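Search posts Search

Siv Boström
Thread: what the arms changed at our shop

OK a few of you asked how it's going at work now that we have the two-armed setup on table assembly, so here's a thread. Long one, sorry, get a coffee!

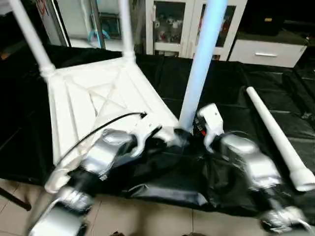

So for anybody new, I'm at Camargo, we put together and refurbish cheap plastic furniture for event rentals. Tables mostly. Legs go in, legs come out, legs go in again (you would not believe how many legs go missing at a wedding).

Before this I did leg fitting by hand for most of a shift. Flip the table upside down, push, twist, next corner. It's easy work until it's hour six and your thumbs have quit on you. I had a wrist brace in my locker and so did Idun.

The arms do the pushing now. I set the table top down, lay the legs out within reach, and keep an eye on things. My record for a shift by hand was 132 tables and I was wrecked after. We don't hit that with the arms yet, not even close, and I'm fine with that!

What I didn't expect is how picky I've gotten about the table itself. White plastic on black plastic sheeting is great for spotting a stray leg, but the sheet creases and the shine is a pain under our lights. Valter wants a matte mat. I want a matte mat. We've asked for the matte mat.

Stuff I do now that wasn't in my job last December: teaching a new leg style, logging every bad fit, sorting the tubes whose open end is out of round, arguing with Ragnvald about what counts as a bad fit. He's from Numix, he does the software side, and he's come around to "if it wobbles it's bad."

The less fun part. There were 8 of us on assembly and now there are five. The other three moved over to washing and repair and kept their pay, we pushed hard for that in writing. Chiến Thái was one of them and he likes it better over there. One of the others really doesn't, and I'm not going to pretend she does.

Also it's quieter?? Fewer people at the bench means less gossip. I've started eating lunch with the repair crew just to keep up with who's mad at who.

Pay question, because I know it's coming: yes, we got a bump for the training, 2 rounds of it, around 19 hours total. It should've been more money. I said so in the meeting and I'll say it again in the next one.

Wrist brace is still in the locker but I haven't put it on in weeks. More when the new leg style comes in, it has a locking tab and I already hate it.

Last updated July 9, 2024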